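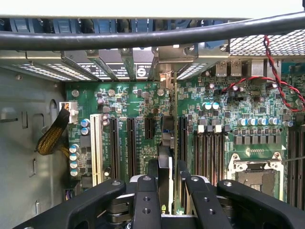
The insides of a computer tower, seen from above.

Our office has a talent night now. It happens in the fourth-floor break room at Drerngate, between the vending machine and the good couch, and I have somehow played in 4 of the 6 they've held.

Bevan Cartwright started it, back when he was running the front desk and got tired of hearing that the people upstairs "also do music." He put up a sign-up sheet and figured he'd get two guitars and a poem. He got 22 names, one of them twice – Lauri Kuusisto wanted to do the accordion and then, after the break, more accordion.

I play the upright bass, badly, in a trio called Prurkstead. We know five songs and one of them is the other one slower. Last Thursday we went on after a woman from payroll who sang something in Portuguese so lovely that people put down their cookies. Then we came out and did "Autumn Leaves" for nine minutes. People picked their cookies back up.

The piano is a problem. It came from Vitetti, the restaurant downstairs, when they redid their bar, and the B flat above middle C sticks when the heat is on. Our pianist, Yusuf, has learned to play around it, so every tune we do has a small hole in the same place. A guy from legal told him he liked the use of space.

Lauri closed the night. I had been making accordion jokes for a year and would like to withdraw most of them. He played a slow waltz his grandmother used to play, eyes shut, one foot going, and the whole room went quiet except the vending machine, which dropped a can of something in the second verse. He waited for it to finish rolling and came back in right on the beat.

The next one is in December. Bevan wants a holiday theme and is asking every act for one seasonal number. Prurkstead met at lunch to talk it over and we are leaning toward "Autumn Leaves," with bells. Yusuf is against the bells. Sign-up sheet is by the elevator if you want to go on before us, and please, somebody go on before us who isn't from payroll.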